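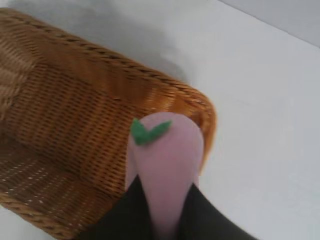
From: Jahangir Talukder
To: home-weavers list
Date: Sep 21, 2019
Subject: Re: [weavers] Soaking time for thick willow

Dear all,

Selvanayagam wrote:
> I soaked my brown willow for four days as the book says, and half of
> the thick rods still cracked when I turned them up for the sides.
> The thin ones were fine. Is it the willow or is it me? Also, does
> anybody still order from Drorurari? Their August list never came.

I had the same trouble for my first two years, so please do not blame your hands. In my opinion four days is too short for thick brown willow with the bark on. The book gives one number for all sizes, and I think this is a mistake in the book. I sort my rods by length before soaking. The short ones get four days, the middle ones six, and the thick ones stay in the trough for nine or ten. If the weather is cold I add one more day.

After the water they need to rest. I wrap them in an old wet blanket and leave them overnight in the shed. When I skip this, the bark slips and the rods feel stiff at the bottom end, exactly where you want to bend them.

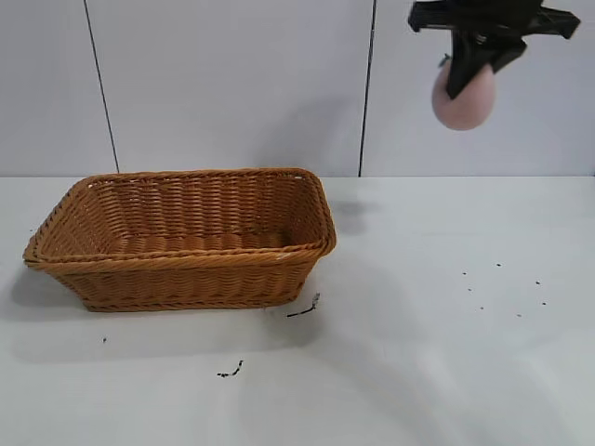 For turning up the sides, I press the point of my thumbnail into the rod close to the base, twist a little, and only then lift. My first teacher used the back of a knife for this. Both ways are good, but with the knife I have cut through more rods than I like to say.

About Drorurari: yes, I ordered in August, but by telephone. The list was not sent because they changed the printer. A bundle of the brown is now 22 dollars and they ask for a minimum order of 100 dollars, so it is better if two or three of us order together. I would take two bundles. The cane from Cluvora is cheaper, but the last coil I had from them was very uneven and I used it only for handles.

One question from my side. I want to make a border with three pairs on an oval base, and at the narrow ends the pairs always open and leave a hole. Should I put the stakes closer together there, or is it enough to pull harder? I tried to pull harder and the oval became something like an egg.

With best regards,
Jahangir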